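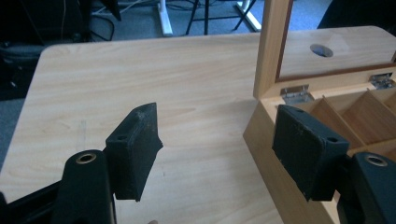
Figure 12. Plisholm hand tool with the fingers open, next to the hinged wooden box.

4.2 Checking and replacing the finger pads

Check the pads at the start of every shift and replace them as a pair. Do not fit one new pad beside one old one, even when the wear is all on one side.

Before you start
Unplug the tool and lay it on a clean cloth. You need the 2 mm hex key from the lid pocket, a dry brush and a new pad set (Bretex part 952).

1. Open the fingers all the way and let go of the trigger.
2. Brush both faces. Dust and light scuffs, as in Figure 12, are normal and do not call for new pads. Replace the set if the covering lifts at a corner, has a tear, or has gone shiny where the fingers meet.
3. Remove the screw near the top of the left pad, then slide the pad up off its bracket. Do the same on the right.
4. Look at the ring insert in each bracket. It should sit flush and should not turn under your thumb. If it turns, stop and send the tool to Tistel in Bragança. Ring inserts are not a field repair.
5. Slide the new pads on with the faces toward each other. Start both screws by hand, then tighten until snug.
6. Close the fingers slowly. The faces should touch along their full height. If they touch at the tip first, loosen both screws, press the pads down against the brackets and tighten again.

CAUTION: Do not use thread lock on the pad screws. It creeps into the covering and hardens it.

Test on the box
Set the wooden box on the table with the lid up. Plug in the tool, lower the open fingers over one of the dividers, close them lightly and let go. Repeat at the raised edge of the lid. The pads should not drag or twist. Keep the fingers clear of the hinges, which will cut the covering.

Note: Pads kept in storage since last December should be brushed before fitting.

Write the change in the tool log with your initials. Questions about this section go to Lurdes Calado.

Section revised 20 Oct 2025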